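Ticket: Label printer drops off wifi in the back pantry, reprints old jobs when it comes back
Status: Closed by reporter
Product: Hulon label app, desktop version
Opened: 11 December 2019

What I'm seeing

Hi all! Me again, the one with the tea shop. I print shelf and jar labels with the Hulon app, and since I moved the printer from the front counter to the back pantry it keeps going offline in the middle of a run. I send a sheet of 12 labels, it does 4, then the light goes amber and the app says "Printer not found." A while later it wakes up all on its own and spits out labels I canceled ages ago. I now own a frankly silly number of chamomile labels.

My setup, because you always ask: a laptop running the current app, the router that came from Jõgi (our internet people), and a wireless extender from Plolholm plugged in halfway down the hall. The printer sits on the shelf under the window. It all worked fine from September until the move. Same laptop, same label roll, same me.

The label size is the small one with the border, and the text is only a name and a steeping time, so I don't think I'm sending it anything heavy. I tried plain text with no border too. Same thing.

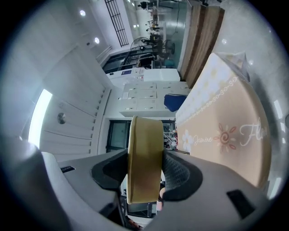

Next to the Jasmine box.

Things I did before writing in (please don't make me do them again!)

Turned the printer off and on. Turned the laptop off and on. Turned the router off and on, which annoyed everybody else in the building.

Deleted the printer in the app and added it back. It showed up twice, once with its normal name and once with the same name and a 2 after it. I printed to both. The plain one did nothing at all and the 2 one printed, so I deleted the plain one and felt very clever until it dropped off again after lunch.

Swapped the power cord for the one off the old printer. No change.

Cleared the queue on the laptop. It said empty, and the old labels came out anyway, so they must be sitting somewhere in the printer itself. Is there a way to wipe that? The manual has a page on "memory care" that is all about not getting it damp.

Reply to your first answer

Thanks for getting back to me so fast. You asked for the signal reading off the printer's settings sheet. I held the feed button until it printed one, and the wifi line says "Weak" with no number. On the front counter it used to say "Good," I'm nearly sure, but I didn't keep the sheet.

You also asked if anything big and metal is in the way. Well, the fridge is. It's a Trirkholm, the tall kind, and it stands right between the hall and the pantry shelf. I hadn't thought of it as being in the way of anything except me.

I turned off the power saver like you said (Settings, then Device, then the little leaf). That alone got me through one sheet without an amber light, and then the next one died at the same spot as before. So better, but no cigar.

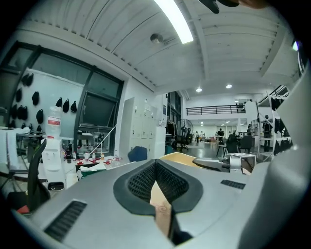 Second try: moving the extender

I unplugged the extender in the hall and put it in the outlet on the pantry side of the fridge. It took forever to find the router again — I went and weighed out oolong while it blinked at me. The settings sheet now says "Good" and I've printed two full sheets with no dropouts.

The canceled labels are a separate thing, I think. Your trick worked: printer off, hold feed and power together, let go when both lights flash, wait for the blank label. After that the backlog was gone. Could you put that in the manual? I'd never have guessed it.

One warning for whoever reads this later. The reset also wipes the wifi password AND the label size, so the first thing mine did was print a steeping time across the gap between two labels. You have to pick the size again in the app and run the feed test before it lines up.

Where it stands now

I ran the whole holiday batch on it, 200 labels in one go, and it only stopped when the roll ran out. The light stayed green. I've left the power saver off, and I've taped a note to the extender so it doesn't get unplugged for the vacuum.

Two leftovers, if you have time. The app still lists the printer with the 2 on the end, and renaming it doesn't stick after a restart. And the low-roll warning pops up when the roll is still half full. Neither one stops me from working, so I'm fine with you closing this and opening new tickets for those. Thank you so much for the help!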